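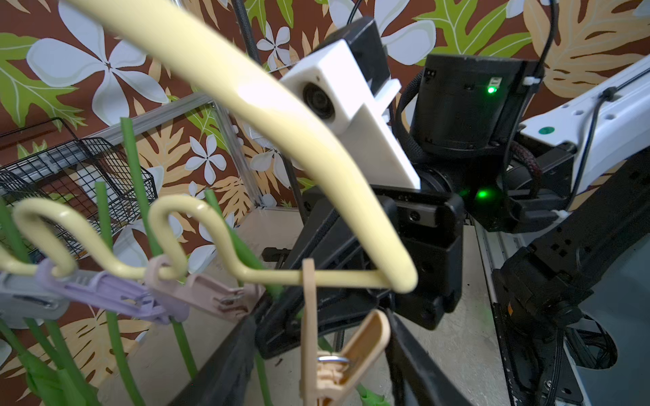
Notas para a fala – cabides de molas, roupa miúda e estendais pequenos

Abertura (2 min, não mais)
- Boa tarde, agradecer à Corina Filip pelo convite e pela sala.
- Dizer logo ao que venho: secar roupa pequena dentro de casa. Meias, babygrows, panos, máscaras de dormir, luvas. Tudo o que cai do estendal.
- Perguntar à sala quem tem estendal na varanda e quem seca na casa de banho. Esperar pelas mãos. Não comentar muito, da última vez perdi aqui cinco minutos.
- Projeto Odby: 218 casas, apartamentos quase todos, começou em agosto. O Volkan Ersoy fez as visitas comigo, o resto foi questionário.

O cabide do início
- Deixar ficar enquanto as pessoas se sentam.
- Amarelo clarinho, plástico, braço de cima grosso e curvo, barra fina em baixo. As molas vão presas na barra de baixo.
- Cores pastel: cinzento, lilás, rosa, bege. Falar das cores depois, na parte da família (ver adiante), agora só apontar.
- Ponto principal: a barra não é direita, faz duas voltas altas. A mola lilás e a rosa estão na base das voltas. A bege está no troço direito e pende a direito.
- Ligar com o que ouvimos nas casas: barra direita = molas escorregam todas para o mesmo lado = roupa encostada = cheiro a humido. Foi a queixa número um.

Porque é que a roupa miúda dá trabalho
- Uma camisa ocupa um cabide. Um par de meias ocupa duas molas e meio metro de corda se a pessoa não se organiza.
- As pessoas fazem monte. Monte em cima do aquecedor, monte nas costas da cadeira.
- História da máquina de secar do Gaetano Longo – curta! Ele meteu lá as luvas de lã da mãe. Saíram para boneca. Pausa.
- Máquina de secar resolve o volume, mas metade das etiquetas da roupa pequena diz que não. Elásticos, rendas, lã.
- O que sobra é pendurar.

Como se pendura (fazer com as mãos, levo cabide e quatro meias)
1. Sacudir antes. Duas vezes, com força. Não é preciso explicar, fazer.
2. Meias pela ponta do pé, o elástico para baixo. Aqui há sempre discussão, deixar discutir um bocadinho. O Ertuğrul Akgül defende o contrário e vai estar na sala, se quiser fala.
3. Uma peça por mola. Duas só se forem mesmo finas.
4. Peças pesadas nas pontas opostas, senão o cabide inclina.
5. Cabide num varão, na porta do duche, no puxador da janela. Longe da parede um palmo.
6. Rodar o cabide ao fim da tarde se só bate ar de um lado.
- Se faltar tempo saltar o 6.

Molas – parte técnica mas rápida
- Mola de metal por dentro, corpo de plástico. O metal é o que vai primeiro, enferruja no eixo e mancha a roupa branca.
- Ranhuras nas mandíbulas: seguram melhor, marcam mais. Em malha fina nota-se. Truque: prender pela costura ou pela etiqueta.
- Ensaio caseiro do Volkan: abrir e fechar 2000 vezes, à mão, em frente à televisão. Ele jura que contou. Molas Vendatis aguentaram, duas das outras abriram a perna. Dizer que não é laboratório, é um sofá.
- Plástico ao sol: fica quebradiço. Guardar as molas dentro de casa quando não se usam, num saco, num frasco, tanto faz.

Cores e quem é quem
- Agora sim as cores. Nas casas com crianças, uma cor por pessoa. Quem tira a roupa sabe para que gaveta vai sem abrir meia por meia.
- Família em Hebden (a dos gémeos): lilás para um, rosa para o outro, cinzento para os adultos, bege para o que não é de ninguem, panos de cozinha e assim. Disseram que acabaram as discussões de manhã. Enfim, quase.
- Não vender isto como método. Há quem ache uma chatice. Em 108 casas responderam que usam a mola que vier à mão, e vivem bem.

Espaço
- Medida que interessa não é a largura do cabide, é a altura livre por baixo. Uma meia comprida precisa de mais do que se pensa.
- Vários cabides no mesmo varão: alternar, um cheio, um meio vazio. Ar pelo meio.
- Casa de banho sem janela: porta aberta e extrator ligado, ou esquecer.
- Dobrar tudo quando não está a uso. O cabide pequeno cabe atrás da porta do armário, o estendal grande fica no corredor e toda a gente tropeça nele – mostrar a nódoa negra? não.

O modelo da Wundelik
- Vão perguntar, portanto dizer antes. A Wundelik emprestou cabides para as visitas e já os devolvemos. Não pagou a palestra.
- O que as pessoas gostaram: leve, não arranha o varão, as molas tiram-se.
- O que não gostaram: o gancho que não roda. E as molas que se tiram também se perdem. Já encontrei uma no filtro da máquina.
- Preço: não sei de cor, remeter para o Erdal Canpolat que tratou disso.

Lavar o próprio cabide (se houver tempo)
- Água morna, detergente da loiça, escova de dentes velha nas ranhuras. De dois em dois meses.
- Secar bem a parte metálica com um pano. Nada de lixívia.

Perguntas prováveis
- "E o ar condicionado em modo seco?" Funciona, gasta, e só se o quarto estiver fechado. Não tenho números bons.
- "Quanto tempo demora?" Depende da estação e da casa. Meia de algodão à noite, de manhã no inverno ainda está fria e a gente não sabe se é fria ou molhada. Encostar à cara.
- "Madeira ou plástico?" Dentro de casa tanto faz, madeira manchada é que não.
- "Onde está o questionário?" Folhas à saída, trouxe 128, uma por pessoa que o resto é para a sessão da Corina.

Logística
- Cabide, quatro meias, saco das molas, agua.
- Pedir para baixarem as luzes de trás só depois da demonstração.
- Às 16h30 tenho de largar a sala, entra o Gaetano. Deixar a mesa livre e levar as meias desta vez.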